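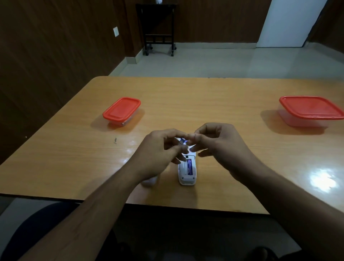
Second battery going into the remote.

I caught up with Kusum Singhal between rounds at the Stetska club, where 18 students are teaching a robot to do small household chores. First on the list: changing batteries. I figured that would be the easy one!

"Oh, everybody figures that," she told me, laughing. "Try explaining to a machine how you pinch something that small." So the kids do each job by hand first, over and over (Kusum wants 77 runs before July), and talk about what their fingers are up to.

And the lids on the food containers? "Those are next. The snap-on kind. I've got 10 students fighting over who goes first."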